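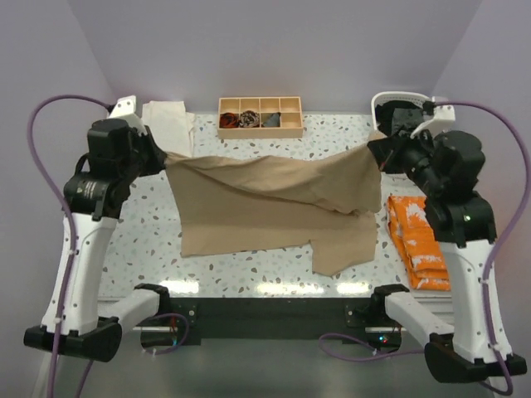
第 3 页

首页 > 居家 > 织物与洗护

纯棉盖布第一次下水缩了很多,还能拉回来吗?

发帖:晒台朝北
15/06/2026

一月份在 Famoro 买了一块纯棉的盖布,卡其色,平纹,摸着偏厚,打算铺在餐桌上当桌布。买的时候标签上写的是“建议冷水手洗”,我没太当回事,前几天直接扔进洗衣机,选了棉织物程序,水温是机器默认的,脱水1,000转,洗完又进了烘干机。

拿出来以后长的那一边明显短了,铺上去两头露桌面。宽的那一边好像变化不大。布面也变得有点皱,摸着比原来硬。

想问三件事。一是这种缩水能不能恢复,网上有人说用护发素泡,有人说趁湿拉,不知道哪个靠谱。二是为什么只有一个方向缩得厉害。三是我还想再买一块同款的,下次怎么处理才不会这样。

补充一下,布没有锁过边以外的加工,就是四周一圈卷边,没有里衬,也没有印花。家里有熨斗,带蒸汽,没有挂烫机。

浏览 400

梅雨季收衣服

护发素我试过,对羊毛衫有点用,棉布没感觉。你直接再买一块大的吧,缩了的裁成抹布。

三号线尾站

能恢复一部分,恢复不到原来的尺寸,先把预期放低一点。

先说第二个问题。棉布在织的时候经纱一直是绷着的,后面整理、卷布也是顺着经向拉,所以布里存着一股劲。一碰热水加上滚筒翻动,这股劲松掉,纱线就往回缩,而且纱线吸水以后变粗,弯曲得更厉害,长度又少一点。纬纱受的拉力小,缩得就少。你说长边短得多,多半长边就是经向。看布边可以确认,有原始织边的话,和织边平行的就是经向。四周都卷过边就不太好认了。

再说怎么拉。我自己的做法是这样:

1. 用温水把布泡透,时间长一点,让中间也湿到。水里可以放一点点柔顺剂,作用是让布软一些,好拉,跟缩水本身关系不大。护发素也是同样的道理,没必要专门去买。

2. 捞出来轻轻压掉水,不要拧。拧了会留下斜的褶子,后面很难熨平。也不要脱水。

3. 两个人各站一头,抓住两个角,先顺着缩得多的方向慢慢拉,松一下,再拉。抓的时候尽量连着卷边一起抓宽一些,只捏一个尖角容易把角拉长,布就变成四个角翘出去的样子。一个人也能做,就是把一边用夹子固定在晾衣杆上,手往下带。

4. 拉完铺平晾到半干。这时候上熨斗,蒸汽开着,一只手按住布,另一只手顺着经向推。每熨一段就挪一段,别在一个地方反复拉,不然局部会松,铺在桌上鼓包。

5. 熨完平放到全干再收。

我家原来有一块窗帘布,用这个办法拉回来一些,挂着能看了。但是下次一洗又缩回去了,因为拉出来的这部分没有定型,只是暂时撑着。所以你每次洗完都要重复一遍,嫌麻烦的话就拿去做别的用途,比如铺小一点的柜面。

第三个问题,新布的处理。买之前按缩水率留余量,店里一般能问到。我在 Zundar 买布的时候,卖家给的说法是平纹厚棉布先按百分之五算,没做过预缩的还要再多留。拿回来先不要裁、不要缝边,整块用你以后打算用的水温洗一次,晾干熨平,再量尺寸动剪刀。成品桌布没法先洗再裁,那就买大一号,第一次用冷水。烘干机不要用,棉布在里面缩得最多的往往就是最后快干透的那一段。

布变硬不一定是洗坏了。可能是洗衣粉没漂干净,也可能是烘过头。清水再漂一遍试试,水里加一小勺白醋,漂完再过一次清水。

晒台朝北 回复:收到,昨晚照着做了,长边回来一点,还是盖不住两头。漂过一遍以后确实软了。准备改铺鞋柜。再问一句,卷边的地方现在波浪形,熨不平,怎么弄?

三号线尾站 回复:缝线和布缩得不一样多,线大概率是涤纶的,不缩,布缩了,线就多出来了。把卷边拆掉,布熨平以后重新缝一遍。不想拆就用湿毛巾垫在上面,熨斗压住几秒再抬起来,别来回推。能好一些,不会全平。

一只空纸箱

上面写得比较全,我补一个洗衣机的事。很多机器的棉织物程序默认水温不低,洗这类布要手动改成冷水,转速也往下调。我家是 Prekel 的老款,改到冷水、400转,同样是棉桌布,洗到现在看不出缩。出来的时候会比较湿,多晾一阵就行。

另外晾的时候不要对折搭在细杆子上,中间会有一条印子,湿布自重也会把那一段拉变形。有地方的话搭在两根杆子上,让布中间平着。

觉得有用 31

相关讨论
亚麻和棉麻混纺哪个缩得少
深色棉布第一次洗要不要泡盐水
Mancuso 的桌布尺寸标的是洗前还是洗后

上一页 下一页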